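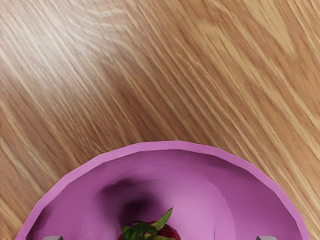

Pre-purchase check for the fruit handling bench at Vultholm, to be filled in before any order is placed with Cluder or Erkard. Work down the list, tick what has been seen or read, and leave a comment where the answer is only partly there. The job is lifting single strawberries out of a bowl, so the gripper is judged on what it can do inside a bowl wall. In the simulated pick the two fingertips are wide open, one on each side of the berry, and the leaves stick up between them. That opening is what item 4 should be measured against, along with the width of the finger bodies further up, where they have to pass the rim.

Marks used: [x] done, [ ] open, [~] partly done, see comment.

## A. Gripper and arm

- [x] 1. Written quote received from each supplier.
 Comment: 3 quotes in, from Cluder, Erkard and Guillot. Guillot have quoted for the arm only. Their price can't be set beside the other two until a gripper is added.

- [x] 2. Quote says what is included: arm, gripper, controller, cables, mounting plate.
 Comment: Erkard leave out the mounting plate. Cluder include it but list the cable to the stop button as an extra.

- [~] 3. Grip force can be set low enough for ripe fruit, and the setting stays put after a restart.
 Comment: Low setting shown to us at Cluder. Restart not tried. Ask for it at the next visit and stand there while they do it.

- [ ] 4. Fingers can open fully inside the bowl without touching the wall, with the bowl off centre as well as in the middle.
 Comment: Tried in simulation with the bowl roughly central. Still to be tried near the wall, which is where berries roll.

- [x] 5. Fingertips can be changed by our own staff with ordinary tools.
 Comment: £46 a pair from Cluder. Put two pairs in the first order. Erkard want the whole finger sent back, so ask how long that takes.

- [ ] 6. Fingertip material is cleared in writing for contact with food.
 Comment: Sales sheet says "suitable". We need the certificate itself, with the part number on it. Do not tick this one on the strength of an email.

- [~] 7. Arm can be wiped down with the cleaner we already buy.
 Comment: Erkard yes, in writing. Cluder waiting. Guillot say to keep liquid off the wrist joint, so allow for a sleeve if we go with them, and for washing the sleeve.

## B. Bench, bowl and surface

- [x] 8. Bench is stiff enough to hold the arm when it stops suddenly.
 Comment: The old packing bench is not. Budget £800 for a new one with a steel frame. The price includes delivery to the ground floor only.

- [~] 9. Bench top will not upset the camera.
 Comment: Bare wood is a poor choice for the real bench unless the finish is matt. With a glossy top the grain goes pale and milky in patches under the light, and a strong knot gives the software a shape to look at. Get a plain top priced as an option. Keep wood in the simulation as a harder test.

- [ ] 10. Bowls are bought from one maker in one size.
 Comment: Kitchen uses a mixture. Pick one that the fingers clear and buy enough to cover breakages. The stepped floor in the simulated bowl should be checked against whatever we buy, as a step changes how low the tips can go.

- [ ] 11. There is a marked place for the bowl.
 Comment: Tape will do for the trial. Leave a proper locating ring until we know the bowl. 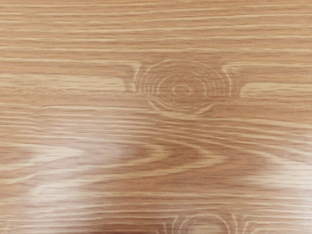

## C. Lighting and camera

- [ ] 12. Lights are fixed to the frame and not to the ceiling.
 Comment: Ceiling lights at Vultholm are switched off by the cleaners at 6 pm. The bench needs its own.

- [~] 13. Shadow of the gripper on the fruit has been allowed for.
 Comment: Both simulated close views have a soft dark patch in the bowl beside the berry. Ask each supplier whether their detection has been run with shadow on red fruit, and ask to see the misses as well as the hits.

- [ ] 14. Spare camera cable is in the order.
 Comment: Small item, long wait last time. Order it with the arm.

- [x] 15. Simulation files come with the purchase, and we may change them.
 Comment: Cluder agree. Erkard charge yearly for this. Add their charge to the running cost and not to the purchase line, or the two quotes look closer than they are.

## D. Safety

- [x] 16. Stop button can be reached from both sides of the bench.
 Comment: Needs a second button. Priced by Cluder, missing from Erkard's quote.

- [ ] 17. Arm speed is limited when a person is within reach.
 Comment: Get the limit in figures from whoever supplies the arm. "Safe speed" on its own is not an answer.

- [ ] 18. Fingers behave in a known way if power is lost.
 Comment: Some stay shut, some go slack. Either is acceptable for strawberries. We need to know which so that the person clearing the bowl knows.

- [~] 19. Pinch points are marked and no loose hair or cuffs are allowed near the wrist.
 Comment: Labels come with the arm. The rule on cuffs has to go on our own sheet.

- [ ] 20. Written risk assessment is started before delivery.
 Comment: Open. Cannot be finished until item 17 is answered.

## E. Acceptance

- [ ] 21. Supplier agrees to a test on our fruit before final payment.
 Comment: Proposed test is 100 berries, lifted and set down, with bruising looked at the next morning. Cluder accept the number but want to supply the fruit. Hold out for ours.

- [ ] 22. A failed pick is defined in the order.
 Comment: Our wording: dropped, marked, missed, or taken by the leaves alone. Erkard would like to leave out the last one. Keep it in. Leaves tear off and the berry falls.

- [ ] 23. Training for two people is in the price.
 Comment: Offered on a Tuesday only by Cluder, which clashes with deliveries. Ask again.

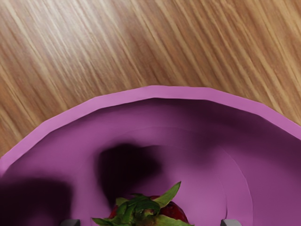

**Can we buy the gripper now and leave the arm until the next budget?**

Only if the gripper maker confirms in writing that it will fit the arm we end up choosing, and that the warranty starts when it is first fitted. At the moment it starts on delivery, so a gripper left on a shelf would use up most of its cover before it picked anything.

## F. Sign-off

- [ ] 24. Items 3, 4, 6 and 17 are all ticked. No order goes out with any of these open.
- [ ] 25. Running costs (tips, sleeve, software, cleaning time) are entered on the budget sheet under their own line.
- [ ] 26. Old packing bench is either moved or sold before the new one arrives. The doorway will not take both.

Carried over to the next check: Guillot to say which grippers they will support, Erkard to requote with the mounting plate and second stop button, Cluder to reply on the cleaner.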